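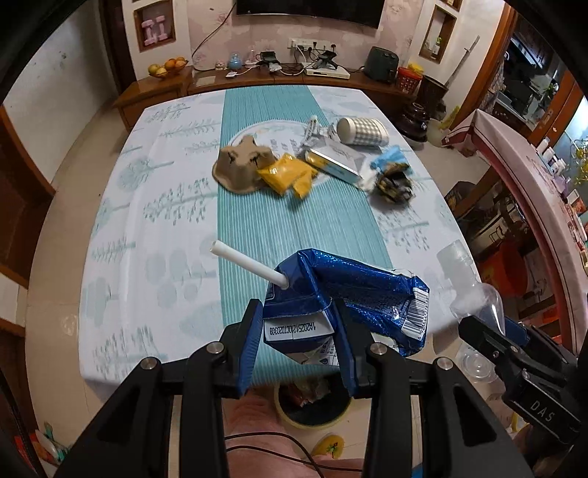 Maddale table clearing - data card

Hi! I'm Aldana, I look after this set, and this is the file you should read before you train anything on it. Last updated Aug 30, 2022.

What's in it

Maddale is a collection of people clearing trash off tables in real homes, using hand-held two-finger grippers. There are 1,408 episodes from 263 sessions. One session is one home and one table, usually set up a few times over with the same junk in a new arrangement. Expect juice cartons, plastic bottles, snack wrappers, bits of egg carton, paper cups, little medicine boxes - the stuff that piles up when you've been eating in front of the TV.

We asked people to leave their rooms the way they live in them, so the backgrounds are busy. Fruit bowls, cables, patterned walls, a second table full of bottles. Please don't filter those out! Florencia tried a clean-background subset early on and her policy got lost the moment it met a floral tablecloth.

How an episode goes

The operator holds a gripper in each hand, picks things up off the table and drops them in a bin on the floor. Both hands can be carrying something at once. Order is up to the operator, and we never scripted it. An episode ends when the operator says "done" out loud (we cut the audio before release).

Things that are harder than they look

Crumpled wrappers are my favorite problem in the whole set. They have no proper shape, they're shiny, and the best place to grab is different every time. Open the jaws on either side of a balled-up one and you have to commit to a width before you know how much it'll squash.

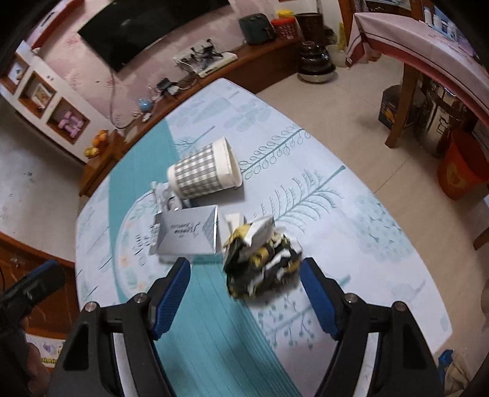
Cups lying on their side are the other one, because they like to roll when you nudge them. Rocío labeled every failed grasp she could find, and those two groups fill most of her list. We kept the failures in. Look for the "retry" flag in the episode notes.

Known issues

- Wunia sessions have the left and right gripper names swapped. Fix it on load, the script is in tools.
- 2 sessions from Tapia have no gripper width at all. Use them for vision only.
- Blur is worst right before contact. I'd love to hear from anyone who has a good trick for it.

Splits

Split by home, please, never by episode. The same tablecloth in train and test will make your numbers look great and mean nothing. Aroha's lists are in the splits folder, and the next batch of homes goes in sometime in October.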